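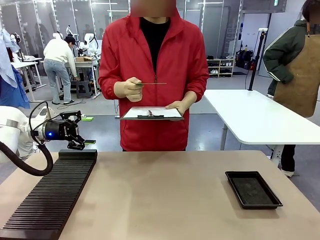
One reader wrote under our last update that we were spending too long on English lessons and not long enough on driver's licenses, and that a wife who can't get to the grocery store on her own isn't going to care much about the past tense. I've been chewing on that comment since October, and a good part of this report is my answer to it, because I think the reader was mostly right.

So, hello again to everyone at Pundach, and thank you for letting me send this in my own words again instead of using the form. It covers the second stretch of the newcomer spouses program in Lostance.

The short version is that the evening class is full, the driving side has finally started, and the child care is still a headache.

Class first. We have 11 people enrolled, all of them married to someone who was already living here when they arrived. A few came over because of jobs at the Nolico plant, but most came for the marriage itself and had never heard of Lostance before they met their husband or wife. (One student told me she looked it up on a map and thought the map was broken.) We moved the start time to 6:30 p.m. after the first month, which suits the day shift at the plant. It doesn't suit the bus, though - the last one leaves right when we're packing up, and people have been sharing rides home. I'd like to stop leaning on that.

We dropped the textbook. I know the original budget had a set of them in it, and the ones we bought are still being used as homework for anybody who wants it, but the class itself now runs on whatever people bring in. Letters from the school, a lease, a dentist bill, a very confusing notice about recycling. We spent one whole evening on voicemail greetings and it was the best night we've had! People were laughing so hard at the hold music that we had to start the recording over.

Now the driving. We can't teach anyone to drive, our insurance is clear on that, but we can get people ready for the written test, and we started doing that in the second half of class. So far 9 students have signed up for the prep and 2 have passed. I wish that number were bigger. The practice questions are written in a kind of English I'd struggle with myself, and the translated handbook only exists in some of the languages we need. A couple of students are reading it in their third language, with their spouse on the phone filling in the gaps.

The other thing I underestimated is the spouses. I mean the ones who were here first. I'd pictured them dropping someone off and going home, and instead they stay in the parking lot, or they come in and stand by the coffee. They have questions too, mostly about the immigration paperwork, and I'm not allowed to answer them and wouldn't want to guess. We tried a couples evening with a legal aid attorney and it ran way past closing. Some of those couples had been mailing forms for years without once talking to a person about them. I'd like to do it again in the spring, and the attorney has said yes.

About the room. Mühlbauer has let us keep using their upstairs space at no charge, and they've said we can have it through the summer. The heat is uneven and the stairs are a problem for strollers, but it's close to the bus stop and people know where it is.

Child care is where I haven't done what I said I would. The plan was a sitter in the next room every week. We've had one on most nights, and on the nights we didn't, the kids sat in class, and two mothers quietly stopped coming. I called both. One is back. The other said she'd rather wait until her son starts kindergarten, and I understand that, but it bothers me.

On money, we're under on books and over on photocopies, and I'm asking to move $800 from the books line to child care so I can pay one sitter steadily and stop calling around every week. I can send the ledger if that helps.

Next up are more test prep, the second couples evening, and a talk with the bus company about that last departure. They've moved the meeting on me once already. If anyone at Pundach would like to sit in on a class you'd be very welcome - use the side door, the front one sticks.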